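Kouris Hall in Gakbridge adds outdoor ceremonies from April

2024-08-29

Couples looking to get married in Gakbridge will have another place to do it next year. Kouris Hall is opening its walled garden for wedding ceremonies starting in April, the venue said in a short notice to people on its mailing list.

Up to now the hall only did receptions. Ceremonies had to happen somewhere else, usually the chapel at Pristau or the county office, with everybody driving over after.

The garden fee is $800 on top of the normal hall rental, which stays at $2,000 for the day. That gets you 3 hours outside, chairs, a small sound system and a rehearsal slot the evening before. Rehearsals can't be moved to the morning of the wedding. Heaters are extra, price not set yet.

Couples bring their own officiant. No in-house list for now, but the hall says any officiant legally able to perform marriages in the state is fine, religous or not. Friends who got ordained online too, as long as the paperwork is in order. A copy of the script isn't required but the hall wants the running time in writing 2 weeks ahead.

Rain plan: the ceremony moves into the side room. Decision by noon, made by the couple, no refund on the garden fee either way.

No confetti, paper or foil. Dried petals OK. Candles only in glass. Dogs allowed in the garden, not in the hall.

Catering stays with Stavari, who have the kitchen contract. Outside cakes are still alowed. Kids' meals can be ordered separately, and need to be on the final count with everything else.

Booking opens next week by email only. Include the date you want, a second choice, and guest numbers. Couples who already have a reception booked get first pick of garden times on their own date, but they have to ask for it. It won't be added automatically.

Parking is the same as before, lower lot first, then the street. 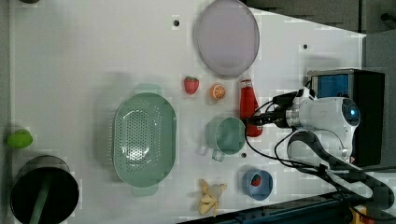 Plate, toy fruit and a red bottle on a white table.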